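Tuvow Kitchen Trial Group: minutes of the August meeting

The meeting opened at 10.15 with tea, and Iwona Wieczorek in the chair. She thanked everyone for coming in spite of the heat, and especially those who had sat through the long demonstration the month before and were still willing to talk about it.

1. Minutes of the last meeting. Agreed, once the spelling of Mạc had been put right in two places, with apologies to our colleagues there.

2. Clusavari practice kitchen. We spent most of the morning on this one. Clusavari are offering us their simulated kitchen as a yearly licence at 1995 for the whole group, with 100 hours of support included. Iwona had gone through the handbook (all 283 pages of it, bless her) and found it friendly enough, though the chapter on loading your own robot arm sent her back to the beginning more than once. There was a good deal of warm feeling about the sink tasks, which are the ones our members ask for most, and rather less about the price. It was felt that Mạc, who would be sharing the licence, ought to have their say before we commit to anything.
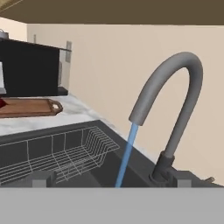 Clusavari practice kitchen, sink with the tap running, seen over the gripper.

Members liked the wire rack in the sink and wondered whether it could be moved or taken out altogether between runs. Iwona will ask. She will also ask if the support hours can be carried over into a second year.

3. Vova. Their quote for a rival package has not arrived. Carried forward.

4. Any other business. The projector lead is missing again, so please look in your bags. The meeting closed at 12.40.

Action: Iwona to write to Clusavari and Mạc, and to chase Vova.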